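Plutell: a list of household words

Hello, and thanks for stopping by! Plutell is a word list. It holds the words people use at home for things that either have no proper name or have one that no one in the house can be bothered with. The remote control, the end slice of the loaf, the drawer with the string in it, the fluff under the sofa. I've been collecting them for years on the backs of envelopes, and this is my attempt to get them into one tidy file before I lose the envelopes. 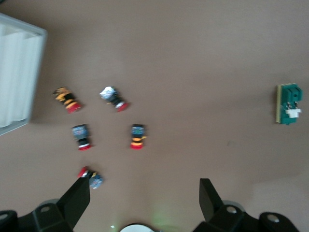

Tillville, August

This is the second version. The first had some 200 entries and a great many spelling mistakes (mine, mostly). I've been through the lot again with Hortensia Cabrera, who grew up in Flindcombe and put me right on several words I'd been cheerfully mishearing since I moved here. She also talked me out of sorting everything by room, and I'm glad she did, as half the words turned up in the kitchen and the bathroom had 3.

What's in the file

One plain text file, plutell.csv, with one word per line. The columns are:

word: spelled the way the person who gave it to me spelled it, or my best guess
meaning: in ordinary English, kept short
town: Tillville, Flindcombe or "elsewhere"
heard_from: child, parent, grandparent, other
note: anything I couldn't bear to leave out

The note column is a bit of a mess, I'll warn you now. Some notes are one word and some are a whole story about a caravan. If you're loading the file into a spreadsheet, watch out for commas in there. I've put quote marks round everything but I may have missed a few!

Where the words came from

Mostly from chatting. I asked neighbours, people in the queue at the baker's, and anybody who sat next to me on the bus for long enough. Another 80 came by post after I put a card up in the library, and those are the ones with the nicest spelling. I left out surnames and anything that would let you work out which family said it,

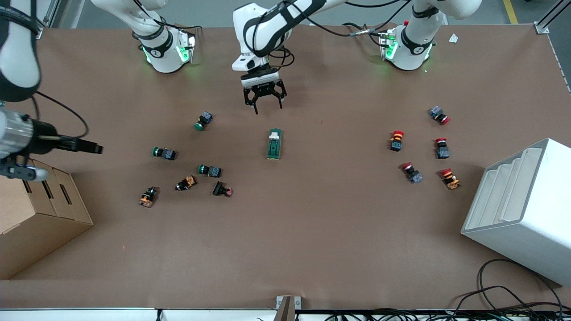
and I also left out pet names for actual people, because those felt private. Swear words stayed in if they were the name of a thing (there is a wheelbarrow in Flindcombe with a very rude name). If two families gave me the same word with different meanings, they each get their own line. "Huffle" has 8 lines, and I love every one of them.

Things that are wrong with it

It's lopsided. I talk to far more grandparents than teenagers, and it shows. The Tillville words also outnumber the Flindcombe ones simply through my living on this side of the hill. Please don't use it to prove anything about who says what.
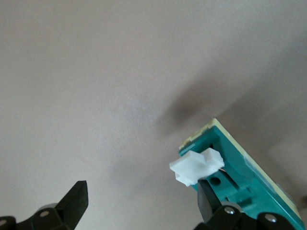
Teal plastic part, beige background.

Using it

Help yourself. Print it, put it in a quiz, read it out at a wedding. If you make something from it I'd love a mention of Plutell, but I won't come round knocking.

There's a small script called huanca.py that picks a word at random and prints it with its meaning. Run it with no options. It's named after a cat and it is about as reliable, so if it sulks, check that plutell.csv is in the same folder.

Sending me more

Yes please! Open an issue with the word, what it means and the town. Postcards still welcome at Tillville library, marked "words".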